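給湯室および共用食器に関する打ち合わせ 議事録
10月
記録:Mafalda Frade
シェア 3 コメント 2

出席:Keerthana Salian(進行)、Mafalda Frade(記録)、Magalhães棟2階および3階の各室代表
欠席:Candholm分室(書面で意見提出あり)
開始:午後3時

1. 前回議事録の確認
前回の議事録は修正なしで承認された。持ち越しとなっていた布巾の洗濯当番については、議題5で扱う。

2. 共用食器の現状
Salianより報告。夏以降、食器棚に戻されない食器が増えている。2階の流しの脇に一晩置かれたままのものが多く、翌朝最初に来た人が片付けている。3階では来客用のグラスが個人の机に残っていた例があった。持ち主の分からないマグカップは、月末まで棚の下段に置き、引き取りがなければ共用に回す。この扱いは前回の決定どおりとし、変更しない。
Candholm分室からは、分室へ持ち出した食器の返却先が分かりにくいとの意見が書面で出ている。返却先は2階の棚に統一する。3階の棚には戻さない。

3. 水切りかごの使い方
現在の白い水切りかごは受け皿の縁が欠けており、買い替えの希望が出ていた。候補として、Skellemexの黒いワイヤー製のものと、Vullauの樹脂製のものを比べた。樹脂製は軽いが、脚の長いグラスを置くと安定しないとの意見があった。ワイヤー製は段があり、カップとグラスを分けて置ける。掃除のしやすさについては意見が分かれた。
置き方について次のとおり話し合った。
・ワイングラスは伏せて置き、脚を持って出し入れする。
・マグカップは上の段に置く。向きは伏せるのを基本とするが、底に水がたまる形のものは布巾で拭いてから立てて置いてもよい。
・プラスチックのコップは軽く、上に物を重ねると倒れるため、重ねない。
・小さいカップと背の低いグラスは、かごが混んでいるときは後に回し、台の上で待たせる。
3階代表から、待たせる食器と洗い終えた食器が混ざるのではないかとの質問があった。Salianより、台の手前側を洗い終えたもの、流し側をこれから洗うものとする案が出され、異論はなかった。

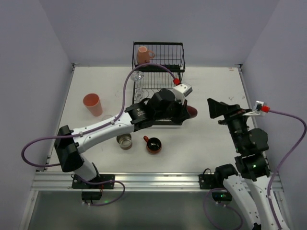 共用食器打ち合わせ記録 第18号 2ページ

黒いワイヤーのかごにはピンクのマグカップが立ててあり、その手前の左側にワイングラスが伏せてある。オレンジ系のプラスチックのコップ、透明な短いグラス、赤茶色の取っ手付きの小さなカップは台の上に直接置いてある。この並びをもとに、かごに入れる順番を検討した。
割れやすいものを先に入れるべきだという意見と、大きいものから入れるほうが場所を取らないという意見が出た。話し合いの結果、ワイングラスを最初に入れ、次にマグカップ、残りは空いた場所に入れることにした。小さなカップは取っ手がワイヤーに引っかかることがあるため、取っ手を外側に向ける。
決定:Skellemexのワイヤー製を採用する。2階と3階に置き、Candholm分室は今のものを使い続ける。発注はFradeが行う。品番681。

4. 食器棚の配置
2階の棚について、上段をグラス類、中段をマグカップ、下段をプラスチック製品と持ち主不明の食器とする。ワイングラスは奥行きのある左側に置く。3階代表から、上段に手が届きにくい人がいるとの指摘があり、日常使うグラスは中段の右端に移すことにした。棚の表示はSalianが作り直す。古い表示のテープ跡は、貼り替えの前に拭き取る。
来客用のカップを別に分けるかどうかも話題になったが、今回は決めない。

5. 布巾の洗濯当番
持ち越し分。2階と3階で週ごとに交代する。当番の階は週の終わりに布巾を集めて洗い、次の週の初めに戻す。台拭きと食器用は別に洗う。当番表は冷蔵庫の横に貼る。

6. その他
・スポンジの在庫が少ない。かごと一緒に注文する。
・流しの排水口の網が外れやすい。ビル管理への連絡はSalianが行う。
・欠けた食器は使わず、新聞紙に包んで不燃物の箱に入れる。

担当の確認
Frade:かごおよびスポンジの発注、本記録の配布
Salian:棚の表示、ビル管理への連絡
各階代表:置き方と返却先の周知

次回は新しいかごの設置後に開く。日程はFradeから各室へ連絡する。

終了:午後3時45分

当サイトでは閲覧状況の把握のためCookieを使用しています。設定の変更はこちら 同意する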